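4.2 Self-rated bother and the eczema diary

We asked 217 adults with hand eczema to keep a diary for 18 weeks, which is a long time to ask anyone to write about their hands. Recruitment ran through two clinics, Dunbar and Maltier, and closed in July. Each evening people scored their itch, their sleep and how far they had gone to keep their hands out of sight.

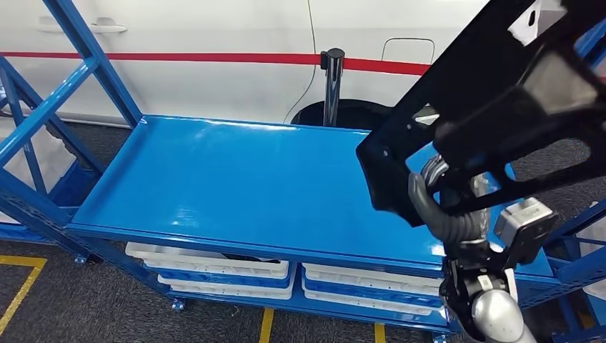

The last item gave us the most trouble. Several people scored it zero on days when, by their own notes, they had worn gloves to a wedding. We left those scores alone, having no better authority on the matter than the wearer.

Bother tracked sleep far more closely than it tracked the nurse's rating of redness. A mild patch on a knuckle could spoil a week, while some very angry-looking palms belonged to people who mainly wished we would stop asking.

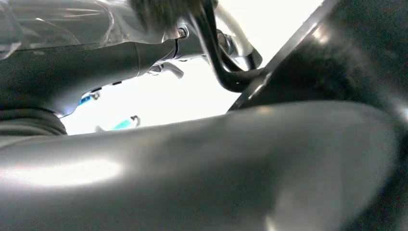 Figure 2. Smooth gray surface beside a tall black structure, close view.

The Dorkgate scale, which folds redness and mood into a single number, missed most of this. We used it anyway, as reviewers tend to ask for it, and report it in full in the appendix. The shorter Clellar form did better and had the further merit of being finished by nearly everyone who began it.
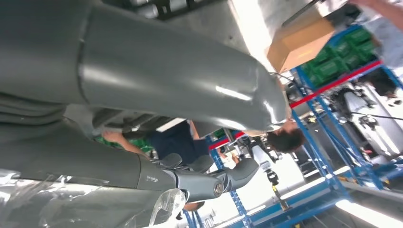
Figure 3. Gray arm segments, with a person in a dark navy shirt between them; view inverted.

Missing entries clustered on holidays. We treated them as missing and did not try to guess whether the skin had improved or the pen had been left at home.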